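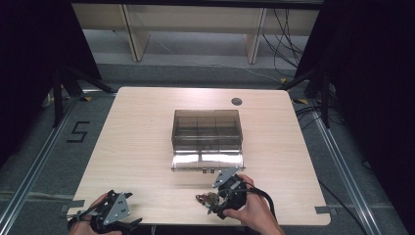 Rangement : les boîtes à compartiments arrivent à l'atelier

Depuis le temps que la petite quincaillerie traînait dans des pots de yaourt, il fallait trouver autre chose. Nous avons reçu en juillet les premières boîtes transparentes à compartiments, achetées chez Drollow, et elles sont désormais en service dans la salle de réparation de l'association Rakum. Le modèle retenu est en plastique fumé, teinté brun, avec des cloisons intérieures et une façade arrondie en plastique clair. On devine ce qu'il y a dedans sans ouvrir, et c'est ce que la plupart d'entre vous demandaient.

Muireann Carroll avait proposé des boîtes opaques avec étiquettes. L'idée a été essayée pendant l'hiver sur les tiroirs du fond, et les étiquettes se décollaient ou ne correspondaient plus au contenu. Avec les parois transparentes, une étiquette fausse se remarque tout de suite. Nous en gardons quand même une par boîte, collée sur le côté droit, pour les pièces qui se ressemblent (les vis de 3 et les vis de 3,5 par exemple, que tout le monde confond).

Ce qui va dans les boîtes

Chaque boîte correspond à une famille d'objets. Les petites pièces de bois et les chevilles ensemble, la visserie ensemble, les boutons et pressions ensemble. Le matériel de couture ne change pas de place et reste dans l'armoire Duggan, y compris les canettes. Les piles usagées ne vont dans aucune boîte : elles se déposent dans le bac de l'entrée.

Un compartiment ne contient qu'une sorte de pièce. Si vous n'avez plus de compartiment libre, prenez une autre boîte et signalez-le sur le cahier. Évitez de remplir à ras bord, les pièces passent alors par-dessus les cloisons dès qu'on déplace la boîte, et il faut tout retrier. Fidel Bustos l'a fait un dimanche entier avec les rondelles et ne souhaite pas recommencer.

Comment trier

Le tri se fait sur une table dégagée, une boîte à la fois. Posez la boîte au milieu, gardez les pièces en attente à gauche et avancez famille par famille. Il est tentant de sortir plusieurs boîtes en même temps pour aller plus vite, mais c'est de cette façon que les ressorts de stylo se sont retrouvés avec les crochets à rideaux.

Pour les pièces que personne n'arrive à identifier, il y a un compartiment « à voir » dans la dernière boîte. On le vide une fois par trimestre. Ce qui n'a pas trouvé preneur part à la ferraille ou au recyclage selon la matière. Merci de ne pas y mettre de clés : elles ont leur crochet près de la porte et quelqu'un les cherche sûrement.

Entretien

Le plastique fumé marque assez vite. Un chiffon doux avec un peu d'eau savonneuse suffit, puis on essuie. Pas d'alcool ni de produit à vitres, la notice le déconseille. La façade claire est la partie la plus fragile : ne posez rien dessus et ne soulevez pas la boîte par là. Prenez-la par les côtés, à deux mains.

Si une cloison se fend, ne la recollez pas. Drollow fournit des cloisons de rechange et il nous en reste 11 dans le tiroir du haut, sous les gants.

Et la suite

Nous aimerions équiper aussi le coin électricité, où les dominos et les fusibles sont encore dans une caisse Drondari sans séparation. Le format actuel est un peu juste pour les interrupteurs – nous cherchons plutôt quelque chose de plus profond. Si vous avez chez vous des boîtes de ce genre qui ne servent plus, même dépareillées, apportez-les à la prochaine permanence. Il faut seulement que le couvercle ferme et que les cloisons tiennent.

Le cahier de rangement est à sa place habituelle, avec un stylo attaché. Notez-y les boîtes manquantes et les compartiments vides, Muireann passe la commande à partir de cette liste.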